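When a robot squeezes too hard
A true story about a shop shelf, a crunch and a very useful red button

Have you ever grabbed a paper cup and squished it by accident? You didn't mean to. Your hand just used more squeeze than the cup could take. Robots do this too, and when they do, the people who build them have to turn into detectives!

This is the story of a robot named Amini. It lives in a workshop in Clilcombe, where a small team is teaching it to tidy and restock shop shelves. One morning Amini picked up a tube of chips and didn't stop squeezing.

CRUNCH.

The tube folded in the middle, the lid popped off and there were chips all over the carpet. Amini kept on squeezing. It had no idea anything was wrong.

Who pressed the button?

Ishbel Laing did. She was standing well back with the stop button in her hand, and she pushed it straight away. The motors cut out and Amini froze with its arm out, still holding what was left of the tube.

Every robot that works near people needs a stop button. It's usually big and red, so you can find it without thinking. At Clilcombe the rule is that one person holds the button the whole time the robot is moving, and that person isn't allowed to do any other job. They can't check their phone or eat a sandwich. They just watch.

Was anyone hurt? No. Everyone was behind the yellow tape on the floor. But the team still treated it as a serious problem. A hand that can crush a tube could give a finger a very nasty pinch, so Amini had to stay switched off until they knew what had happened.

How does a robot know how hard to squeeze?

Try this. Pick up a pencil, then pick up a grape. Did you notice your fingers changing? You have thousands of tiny touch sensors in your skin, and they send messages to your brain all the time. "Got it!" they say. "That's enough!"

Amini has touch sensors as well, tucked inside its fingertips. They are thin pads that feel a push and turn it into a number. A light touch makes a small number and a hard push makes a big one. On Amini, 0 means "I'm touching nothing" and 100 means "Stop squeezing right now!"

The computer reads those numbers again and again, faster than you can blink. As the numbers climb, it tells the fingers to slow down and then hold still.

So why didn't they hold still?

Hunting for the fault

Luckily, Amini keeps a diary. It's called a log, and it records everything the robot feels and does. Sorcha Buchanan scrolled through it until she got to line 636, and there it was. One finger was pushing hard against the tube and its sensor said 2. A moment later it said 2 again. It was stuck!

The computer thought, "Only 2? I've hardly touched it. I'd better squeeze more." So it did, and the number stayed at 2, so it squeezed more again. The computer was following its instructions perfectly. It was just being told the wrong thing.

Ewan Kerr opened up the finger and found a wire, thinner than a piece of spaghetti, that had cracked where the finger bends. Think of a paper clip. Bend it back and forth enough times and it snaps. Amini's fingers bend all day long, and the poor wire had simply worn out.

Fixing it

Swapping the wire was the easy part — it was done before lunch. The team also wanted to be sure that a broken sensor could never fool Amini like that again, so they made some changes.

The fingers now check on each other. If one says "big push" and its neighbour says "hardly anything", the hand opens gently and the robot waits for a person.

There's also a limit on how strongly the motors can pull, whatever the sensors say. It's a bit like the speed limiter on a school bus.

And every morning, before it goes near a shelf, Amini squeezes a soft foam ball. If any number looks odd, there's no work that day.

Back to the shelf

After the repair, Amini had to pass a test with 23 grabs in a row and not one dented tube. Tubes are trickier than they look! They're round, they can tip over, and they're often packed close to their neighbours, so the fingers have to slide in carefully.
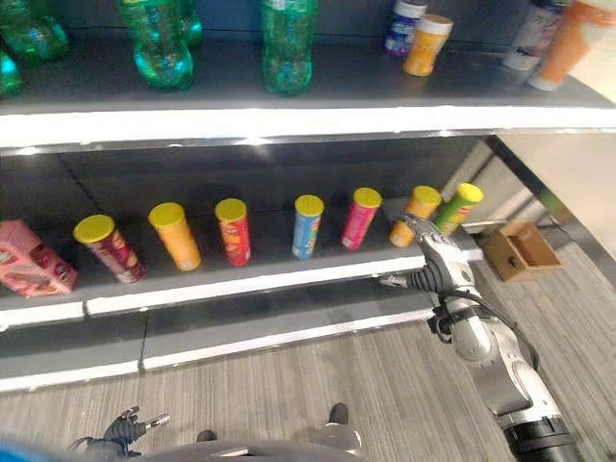

Amini's hand at the orange tube, with the light green one right behind it.

It passed on the second go. (On the first go it knocked a tube over, which doesn't hurt anybody but doesn't count as a pass either.)

Try it yourself

Put on a pair of thick winter gloves and ask a grown-up for an empty paper cup. Close your eyes and try to pick it up without denting it. Now take the gloves off and have another go. Which was easier? With gloves on, your fingers are sending weaker messages, a little like Amini's worn-out wire.

Words to know

Sensor: a part that feels, sees or hears something and turns it into a signal.
Gripper: a robot's hand.
Log: a robot's diary.
Fault: something that isn't working the way it should.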